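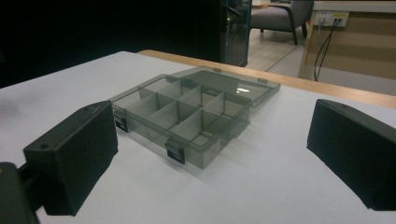
Demonstrating by Hand: Questions We Keep Getting

Do I need to know anything about robots?
No. You need to know how to shut a box. The people who write the software know a great deal about robots and are, as a group, surprisingly bad at shutting boxes, so you may find yourself popular.

What am I holding?
The hand-held gripper. Squeeze and the two fingers close, let go and they open. It has a camera on it, which records what the fingers are up to while you work. The robot's own gripper has the same fingers, so whatever you manage with yours, it has a fair chance of copying.

Why not just drive the robot by remote control?
We do, on the Tsuchiya arm, on the days it's free. Remote control is good for slow jobs and for anything you wouldn't want your knuckles near. For small table-top work it is like buttering toast through a letterbox. Most people get through far more demonstrations with the gripper in their hand.

What are the tasks?
Small household and desk things. The organiser box is the usual starter: two latches, one lid, plenty of little compartments to put things in. After that come adapters and other bits that like to skate across the table when nudged. The Prindach list has 13 tasks on it at present. Pick up your sheet at the desk.

How many goes do I need to do?
The target for Fedbridge is 2,000 across everyone. A usual shift is six short blocks with a break between each. Please take the breaks. Tired people start flinging things, and the robot learns flinging.

Can I use my other hand to help?
Only if the sheet says so. The robot on this project has one arm, and it resents being shown what it could do with two.

I dropped it. Do I start again?
Pick it up with the gripper and carry on. A clean recovery is useful to us. If it has gone on the floor, stop the recording and mark that go as spoiled.

How fast should I work?
At the speed you'd use if someone's grandmother were watching - steady, no flourishes. Get the fingers either side of the thing before you squeeze, and don't shove it about to make it fit.

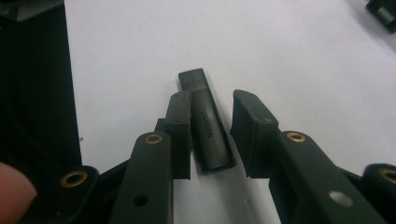 Digby Sutcliffe

Which way round do I pick up an adapter?
Across the narrow way, by the sides. End to end is too long a stretch and it tends to twist out. If it's lying at an angle, turn your wrist to match it and leave the adapter where it is.

Does it matter if I'm left-handed?
Not to us. Do swap hands between blocks if you like, but not in the middle of a go.

Will the robot do it exactly as I did?
It will do something between you and everybody else, including the chap who hums. The Hosex software doesn't record sound, so the humming at least stops with him.

When do I get my sheet back?
At the end of the shift, with any spoiled goes crossed through. Arguing is allowed - bring the go number.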